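Folding Knits and Taming Cords: Which Tips Are Worth Your Time

Every March the same advice comes back around. Fold everything into thirds, buy matching bins, wrap every cord in its own little sleeve. I have tried most of it, and a good part of it goes out the window by the second load of laundry. What follows is the small pile I still use, along with some I dropped and a couple I would talk you out of.

Start with the surface

The bed is a bad place to fold. It is soft and too low, and whatever you lay on it slides into whatever is already there. A table is better, and a plain light one is better still for dark or gray clothes, where you can see a sleeve that has gone under. You don't need a folding board. I bought one from Fomell, a hinged plastic thing that promised a drawer full of identical shirts, and it worked fine on T-shirts, which were never the problem. Anything thicker popped the flaps back up.

Wipe the table first. Lint shows up on knits and so does last night's toast. 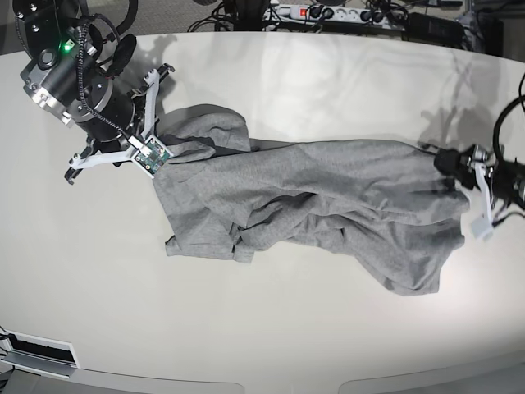

Knits are where most folding advice falls apart. The instructions tend to begin with a garment already lying flat, arms out, and skip the part that takes the time. Soft gray cotton like this, bunched and twisted into something close to a rope, won't come flat from being pulled harder at the two ends. Pulling tightens the twist. Put one end down, let it go slack, and turn the other end against the twist until the cloth opens up. Then look for a seam. The side seams are the easiest to follow, and once you have one running straight the rest can be smoothed out from it with the flat of your hand.

I don't shake heavy knits. Every laundry page tells you to snap them in the air, and that may be fine for a pillowcase. On a sweatshirt all I ever got was a sore wrist and a stretched neckband.

Thirds or halves?

Whichever fits your drawer. Measure the drawer before you believe anyone. Mine is 9 inches deep, so the popular standing-up fold leaves wasted space on top with thin shirts and jams the drawer with thick ones. I fold knits in half lengthwise, sleeves in, then in half again, and lay them flat. It looks like a drawer from 30 years ago and I can find things in it.

Rolling saves room in a suitcase. At home I doubt it saves anything, and the rolls come undone when you go looking for the one at the back.

Spray and scent

Skip the wrinkle spray. The Jindholm bottle claims up to 78 garments, and mine was done long before that. Plain water in a mister did the same job on cotton as far as I could tell. Let the piece dry before it goes in the drawer.

Cords, the other tangle

The same people who sell folding boards sell cord boxes, and I am even less convinced by those. A box hides the mess and makes it harder to reach — the first time you need to unplug one thing you have to take the whole lot out. I had a Fimari box for most of a winter. It now holds clothespins.

Cheap hook-and-loop strips do more good. Before you use any, pull out the cords that go to nothing. There will be a few. Then work on one cord at a time from the plug end, and never by yanking on the loop that happens to be on top.
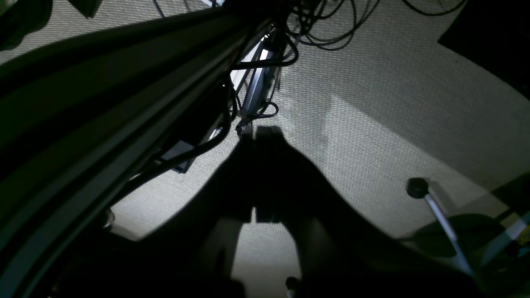
Black cords, loops and loose spirals: find a plug end before you pull on anything.

Label both ends. Masking tape and a pen will do, and the tape should fold over on itself like a flag so it can be read from either side. The printed label kits are nicer to look at, but the Lengyel one I tried had 207 stickers on the roll and not a single blank.

Coil the extra length in wide loops, wider than you think. Tight coils spring open and put a kink in the cord near the plug, where it is most likely to wear. Fasten each coil on its own. Bundling them all together gives you one thick rope, and you are back to the sweatshirt problem.

Leave some slack at anything that gets moved. And don't push cords under a rug, however tidy it looks in the catalog. They can get damaged or overheat there, and you won't see it happening.

Tips I have dropped: toilet paper tubes as cord holders (they crush), bread tags as labels (they fall off), and dryer sheets between sweaters.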